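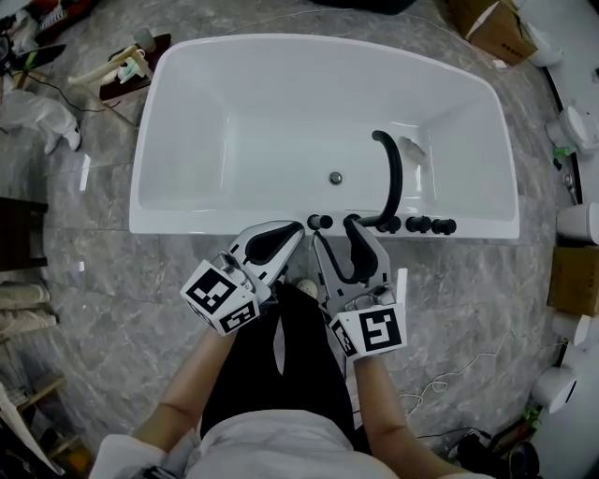

Grippers at the tub, right one on the spout base

Right gripper sticks on the tub taps

dsezer: The right gripper stays shut after a firm grip on the spout. Happened 4 times on Tuesday. The left one is fine on the knobs.

irngate_b: Pads. Black rubber drags on everything.

dsezer: Swapped the pads, same fault. 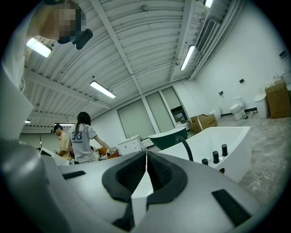 Reply from Berkay Ağca

I don't buy the pads either. Check the return spring. Ours cracked in August.

irngate_b: A cracked spring would stick on the knobs too. Try it there first.

dsezer: Will do, and I'll open the housing tomorrow.

Recent threads
Skunance encoder drift
Clundach error 1575
Loose finger screws, page 2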